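Standora is looking for home cooks to test recipes

We are a small publisher of cookbooks, and in July we start to work on a new book of simple family dinners. Before printing we want that normal people cook every recipe in a normal kitchen. You will receive 7 recipes by mail, cook them at home during two weeks, and write to us what was clear and what was confusing. No cooking school is needed - only patience and an oven. We pay 300 dollars when we have all your notes, and your name will be printed in the book.

To apply, write a short letter to Zihan Dong and tell us what you cooked last night.
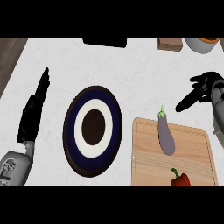 Who pays for the ingredients?
We do. Please keep your receipts and send them together with your notes - the money comes with the payment.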